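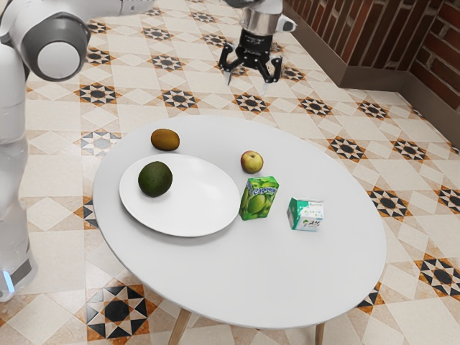
Pavcombe cell back in service after gripper fault

The simulated table cell at Pavcombe is running again following a week of setup work on its two-finger gripper, the Hekwood robotics office said in July.

The cell exists only in software. It models a white arm working over a table of groceries and tableware, and teams at Hekwood use it to try out grasping routines before they are given time on hardware. It had been closed to outside jobs after users reported that the fingers were shutting a little to one side of where they were told to go.

Nhung Huỳnh, who looks after the cell, traced the fault to the tool offset, the set of values that tells the controller where the fingertips sit in relation to the wrist. An update to the gripper model had changed the length of the fingers, and the offset file still held the old numbers.

"The arm was going exactly where it was sent," Huỳnh said. "It had the wrong idea of how long its own fingers were."

The error was small enough that boxes could still be picked up. Rounded items suffered most. In the last batch before the cell was closed, 37 of 100 grasps on fruit failed, most of them when one finger touched early and pushed the item away.

Huỳnh entered the new offset and then reset the contact settings for the fingers, which had been adjusted by several users over the spring to work around the problem. Those changes have been removed. The closing speed is back at its default and is now locked for everyone except the maintainer.

Checks are made on the approach first, with the open gripper brought down over the item and held there so that the position of each finger can be compared with the target.
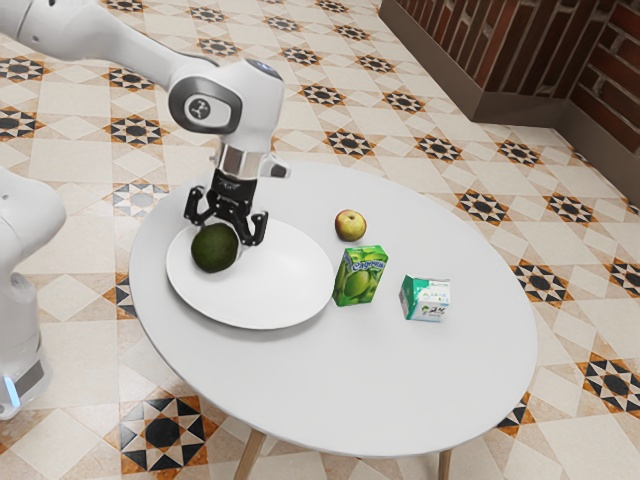 The gripper over an avocado on the plate in the Pavcombe cell.

A second batch of 100 grasps was run with the corrected file, and 87 succeeded. Huỳnh said the remaining failures were mainly on the kiwi and would be looked at separately.

Krasniqi, the contractor that supplies the gripper model, has agreed to list any change in finger length at the top of its release notes. The cell will also run a short offset check each morning at 6:30 and hold the job queue if the result is out of range.

Teams with jobs held over from the closure do not need to submit them again. The queue stood at 400 when the cell reopened, and jobs from the Pindwood group, which had waited longest, were being run first. Results saved during the fault have been marked in the archive but not deleted.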